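September 2019, bin bench, Welow cell

Starting a fresh entry, the last one got too long and the table in it was wrong anyway (I had the success column summed over two gripper settings).

Where we are. The claim going round the lab is that the Stirkley scorer "solves" the bar pile. The number people quote is 146 successful picks out of 200. I ran those picks, I wrote the number on the whiteboard, and I would like to take some of the shine off it before it ends up in a slide.

The method, for whoever reads this later. Scorer proposes a grasp from the depth image, arm goes down, closes, lifts, and the gripper width after the lift decides success. No human label. Above threshold counts as holding something, below counts as empty. Then the bar is dropped back and the next attempt begins. Training set for this version was 518 attempts collected in May, all with the old fingertips. The test was done with the new ones. I don't know how much that matters and neither does anyone who has told me it doesn't.

Problem one: the width check. A bar held by its corner at a bad angle passes. Two bars pinched together pass too, and would be scored as one very good pick. I went back through the logged widths and there is a hump right where two bars side by side ought to be. Could be bars gripped lengthwise. The log can't tell those apart, because the wrist angle was saved before the final correction and not after. Fixed now, no help for the old data.

Problem two: the picks are not independent. A dropped bar mostly stays near where it was let go, and the scorer likes whatever it liked last time. Long stretches of the log are the same easy bar going up and down. Reshuffling was meant to happen every 30 attempts. Going by the timestamps it was skipped at least twice, and both gaps sit inside the best run of successes. I would not call that a coincidence until somebody shows me it is one.

Problem three: walls. The hard cases are bars against a side, where one finger has to get down between bar and wall. The sampler throws out any grasp that comes within the safety margin of the wall, so a lot of those never get tried and never get counted as failures. They vanish. If the scorer declines a bar, we should write that down as a miss or at least as a decline. At present the arm simply goes for something else.

Went back to the bench after lunch and set up bars by hand, close together, a couple of them next to each other on the left, to see what it would choose. 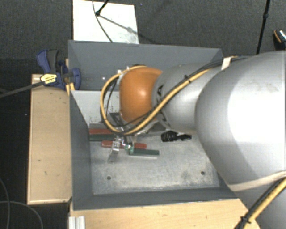 Ristić's comment on the draft of this page was that I'm being too hard on it, that any self-supervised label has noise in it, and that the noise only matters if it favors one method over the other. If the baseline was scored with the same width check, the comparison stands even when the absolute number doesn't.

Fair, up to a point. The noise does favor one side, I think. The baseline aims at the centroid of a single segmented bar, so it has less reason to go for the gap between two. The scorer has no notion of a bar at all. It was rewarded for width, and a double pinch gives width. If there is a bias, that is the direction I would expect it to run. I can't prove it from the May data and I'm not going to try.

What I'd accept as evidence:

Weigh after lift. The wrist force reading is noisy but one bar against two should be separable if we wait for the arm to settle. Needs a calibration with known bars, half a day.

Fixed starting layouts, same ones for both methods, reset by hand. Slow and boring. Include layouts with bars against each wall, and decide which ones before seeing any results.

Declines logged as their own outcome.

Same fingertips for both methods. I know.

Report by layout and not just the total. If the whole gain comes from open-floor bars I want that visible.

On the Varkmont planner: switched it back to the conservative profile. The fast one clipped corners on the approach and I'd had nearly a week of aborted moves that were being written to the log as grasp failures. Those need to come out of the baseline numbers as well, which will make the baseline look better. Nobody is going to enjoy that but it has to be done before any comparison.

Not touching the network until the labels are sorted. There is a suggestion to retrain with more data. More of the same label won't fix the label.

To do: recompute baseline without aborts. Print layouts. Find the calibration sheet for the wrist sensor, last seen in the drawer under the other bench. Take the number off the whiteboard, or put a question mark after it.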